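Nappe ajustée imprimée Ternham pour table de salon 176 cm

Accueil > Stands et événements > Textile imprimé > Nappes ajustées

Réf. TER-176-AJ
Fabricant : Ternham
Impression : sublimation, quadrichromie
Vendu par : Homirari

Nous vendons cette nappe depuis deux saisons et nous avons hésité à la garder au catalogue. Elle y est restée. Le fabricant la présente comme « infroissable, indéformable, imperméable », et des trois adjectifs nous n'en reprenons aucun dans notre propre texte. Le tissu est un polyester extensible qui se froisse peu, se détend un peu, et laisse passer le café si on ne l'éponge pas tout de suite.

Il s'agit d'une nappe à quatre faces, cousue aux angles, qui descend jusqu'au sol et se fixe sous les pieds par des poches renforcées. Elle est coupée pour un plateau de 176 cm de long. Pas 180, pas 183 : si votre organisateur de salon loue des tables américaines de six pieds, mesurez avant de commander. Le tissu accepte quelques centimètres de plus, mais le logo s'étire avec lui, et un cercle devient vite un œuf.

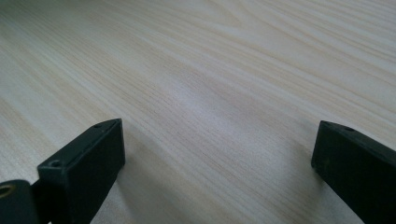 Perrine Chevalier : Commandée pour un forum emploi. La coupe est bonne, rien à redire, mais le rouge de notre logo est sorti brique. On m'a répondu que l'écran n'était pas une référence, d'accord, sauf que j'avais fourni un code Pantone. Trois étoiles.

Réponse d'Homirari : la remarque est juste. La sublimation ne reproduit pas les tons directs, elle les approche. Un Pantone fourni est converti, et certains rouges, la plupart des oranges vifs et tous les fluos y perdent. Nous avons ajouté depuis une option « échantillon couleur » (un carré de tissu imprimé, envoyé par courrier avant lancement). Elle est payante. Nous la conseillons quand même à quiconque doit rendre des comptes à un service communication.

Caractéristiques

Tissu : polyester et élasthanne, mat
Plateau : 176 cm de long, plus ou moins 2 cm
Faces imprimées : quatre côtés et dessus
Fermeture : zip arrière (en option)
Lavage : 30 °C, essorage doux, pas de sèche-linge
Repassage : fer tiède sur l'envers, ou défroisseur vapeur
Délai : 7 jours ouvrés après validation du bon à tirer
Usage : intérieur, extérieur abrité

Sur le délai, une précision. Les 7 jours ne courent pas à partir de la commande. Ils courent à partir du moment où vous avez validé le bon à tirer, et ce bon à tirer part quand votre fichier est conforme. Un logo récupéré sur un site web en basse définition ne l'est pas. Dans les faits, les commandes qui traînent traînent là.

Ce que dit la fiche Ternham, et ce que nous en pensons

« Résiste à des centaines de lavages. » Nous n'avons pas les moyens de le vérifier et nous doutons que quelqu'un lave une nappe de salon des centaines de fois. Après 40 passages en machine dans notre atelier, les aplats foncés avaient légèrement pâli et une poche de pied était à recoudre. Pour un usage de quelques salons par an, c'est correct.

« S'installe en quelques secondes. » Comptez plutôt quelques minutes la première fois, et soyez deux. Les poches sont serrées, il faut soulever la table pied par pied.
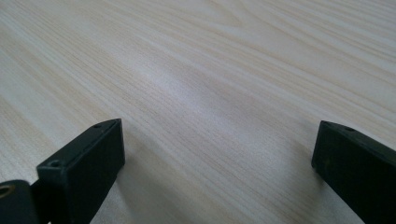

Photo : Homirari

« Traitement ignifuge. » Le certificat existe, nous le joignons sur demande. Vérifiez que sa date convient à votre organisateur : certains parcs d'exposition refusent un document trop ancien, et le traitement perd en efficacité au lavage. Le fabricant écrit cette dernière phrase en tout petit, nous préférons l'écrire en taille normale.

Faut-il imprimer le dessus ?

Le dessus est facturé avec le reste, donc tout le monde l'imprime. Sur un stand, il disparaît sous les brochures, les gobelets et les stylos. Un dessus uni, dans la couleur de la marque, marque moins et supporte mieux les taches. Gardez le visuel pour la face avant, dans le tiers supérieur, là où les jambes des visiteurs ne le cachent pas.

Par rapport aux autres modèles

La nappe Chauvin « Classique » est moins chère, tombante, non ajustée. Elle s'adapte à toutes les tables et fait des plis sur toutes les tables. Pour une buvette ou une vente associative, elle suffit largement.

La Rivatdale « Pro » est annoncée dans un tissu plus dense. Nous avons eu les deux en main et la différence se sent au toucher ; de l'autre côté de l'allée, elle ne se voit pas. L'écart de prix, lui, se voit très bien.
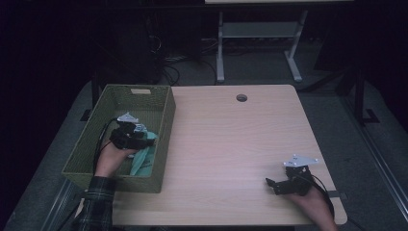

Avis déposé un vendredi, sans nom : j'ai la Rivatdale et la Ternham, et je ne suis pas d'accord avec vous sur la densité. Avec un tissu blanc, on devine les cartons rangés sous la table à travers la Ternham. En bleu marine, aucun souci. Vous devriez le signaler.

Réponse d'Homirari : c'est signalé. Sur fond blanc ou très clair, et avec un éclairage placé derrière le stand, la Ternham est un peu transparente. Une doublure existe pour la face avant, à cocher au moment de la commande. Elle ne s'ajoute pas après coup.

Fichiers à fournir

PDF vectoriel, textes vectorisés, gabarit téléchargeable sur cette page. Laissez 5 cm sans texte le long des coutures. Les images en pixels sont acceptées à partir de 100 dpi à taille réelle.

Retours

Un article personnalisé n'est ni repris ni échangé, sauf défaut de couture ou d'impression constaté à la réception. Ouvrez le colis le jour même et dépliez la nappe entièrement. Les réclamations envoyées le matin du salon, nous les lisons, mais nous n'y pouvons plus grand-chose.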